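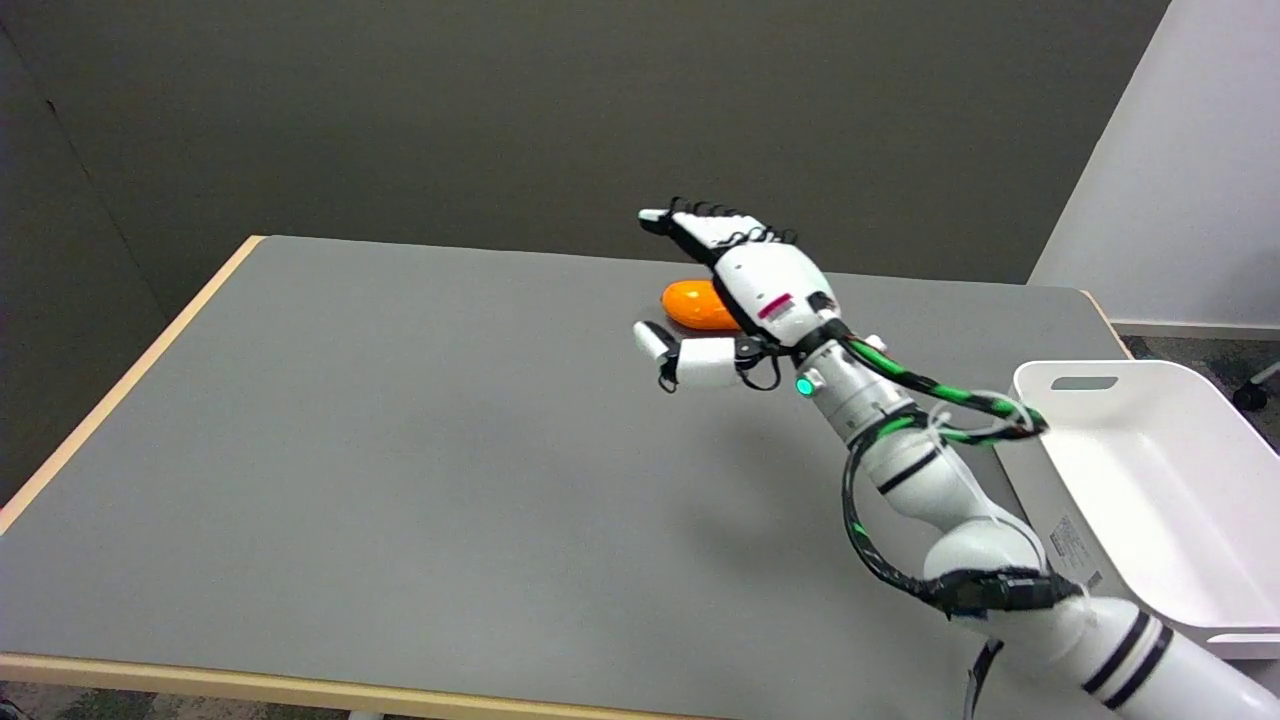 Ticket 491 - Table clearing task, orange item to bin
Site: Paterson
Opened by: Asnakech Berhe
Assigned to: Lewis Halliday
Status: Open, reduced priority

Summary
The Zedton arm does not reliably complete the table clearing chore. The task requires one orange item to be picked up from the grey tabletop and placed in the white bin at the right-hand end. The item is oval with a glossy skin, and the hand approaches it from above with the palm down and the fingers extended.

Log

Entry 1, A. Berhe
Over 282 attempts in July, the item reached the bin on 200 occasions. Most of the remaining attempts ended with the item rolling towards the far edge as the fingers closed. The operator was required to intervene each time.

Entry 2, L. Halliday
Hand calibration repeated. No fault found. Please confirm whether the thumb closes before or after the four fingers.

Entry 3, A. Berhe
After. The delay is visible at normal speed.

Entry 4, L. Halliday
Thumb timing adjusted in the Ziltine controller. Please also review the cable run between the wrist and the bin. A cable lying over the bin rim may drag when the arm lifts, and should be given more slack or re-tied further along the forearm.

Entry 5, Fraser Leckie, 12 August 2020
Timing change applied. Rolling is less frequent but has not been eliminated. Cable run still to be reviewed.

Entry 6, Keegan Kennedy
The household trial group has asked whether this chore may be listed as unattended. It may not. The acceptance test calls for 1000 consecutive cycles without intervention, and the unit has not been entered for it. Clearing mixed items, including cutlery and cloths, is outside the scope of this ticket.

Outstanding actions
F. Leckie to re-route the cable and repeat the July attempts.
L. Halliday to supply a slower closing profile for rounded items.
Chore to remain listed as "supervised only" until further notice.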